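Yee-man Poon has taught suturing in Bedum for 20 years, and she still begins every course with the same exercise: one straight cut, closed with single knots.

"People want to learn the difficult stitches at once," she says. "I tell them, first show me 3 knots that I like."

What does she like? She looks at the distance between the knots before she looks at the knots. "If the steps are even, the hand was calm. When one is too far, the edge opens there." After this she looks at the tails. In her opinion most beginners cut them too short, from a wish to make it tidy.

She prefers black thread for teaching. On a shiny surface a pale one is soon lost to the eye, and the student pulls on the wrong end. The long end gives the most trouble. "It makes a loop, it lies over the work you have finished already. You must know every moment where it goes."

Her course at Wekari takes 2 evenings, and the last one before the summer was in March. I asked if she ever becomes bored by it. She thought for nearly a minute.

"With the talking, yes," she said. "With the knots, no. I am 55 and I still make an ugly one."

The interview was held on 4/1/06.
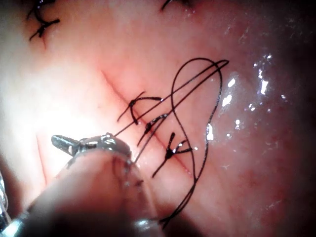

Three knots along a straight incision, with the long black thread not yet trimmed.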